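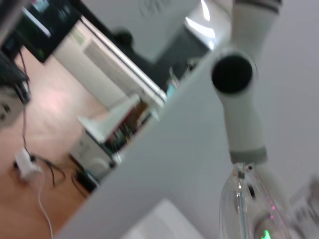

¿Cada cuánto hay que regar un limonero en maceta?

Rosaire Lavoie
Buenas a todos. Mi suegra me regaló un limonero precioso cuando nos mudamos a Orneck, y lo tengo en una maceta de barro en el balcón, donde le da el sol unas 6 horas. El caso es que las hojas de abajo se están poniendo amarillas y se caen, y yo ya no sé si le echo demasiada agua o demasiado poca. ¡Le he cogido mucho cariño y no quiero perderlo! Gracias de antemano.

Annick Fehr
Hola, Rosaire, no te apures, que a casi todos nos ha pasado. En febrero el limonero bebe muy poquito. Mete el dedo en la tierra hasta el segundo nudillo y, si notas humedad, déjalo tranquilo. El mío pasa 8 días sin agua en invierno y tan contento. Mira también si la maceta tiene plato debajo (el mío se me encharcó así un año entero, qué disgusto) y vacíalo después de regar. Cuando llegue el calor, ponle abono para cítricos, pero ahora todavía no. Las hojas amarillas ya no se recuperan, fíjate mejor en las nuevas.

Herano
A mí me pasaba igual y era falta de hierro. Quelatos y listo. Aunque si las que amarillean son solo las de abajo, igual no es eso.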